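Tomato seedlings leggy and falling over, start again or save them?

Asked in Seed Starting, 832 views

Started 30 tomatoes indoors in February, Lellwood variety from a swap. Now they're tall, pale and flopping. No grow light, just whatever comes in during the day. Do I toss them or bury the stems? Last frost is usually early May in Tunstall.

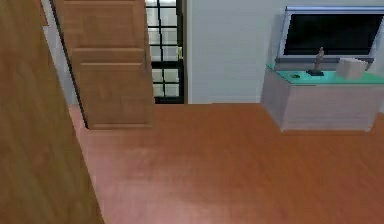 By the open door

I water every morning at 7, maybe thats too much?

Answer 1 (155 votes)
Don't toss. Pot them up deep, right to the first leaves, tomatoes root all along the stem. And get a light – cheap shop light is fine, hang it two or three inches over the tops.

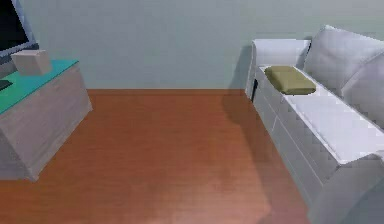 Also quit watering on a schedule. Stick a finger in, water when the top inch is dry. Run a fan on low a few hours a day, helps the stems thicken up.

Answer 2
Mine did this last year. Too warm plus not enough light. I moved them somewhere cooler at night and they caught up by June. 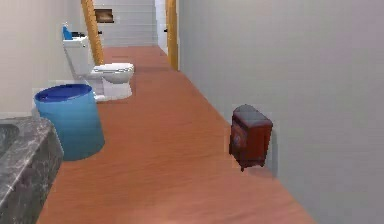 Wood floor, small cabinet by the wall

Answer 3
start over, march is plenty early. Stomau mix is ok but dont feed untill you see true leaves
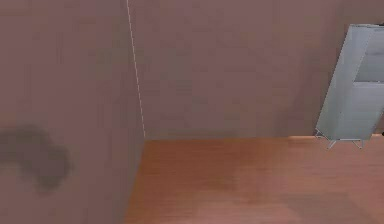 Mauve wall, back corner

Agree on the fan tho.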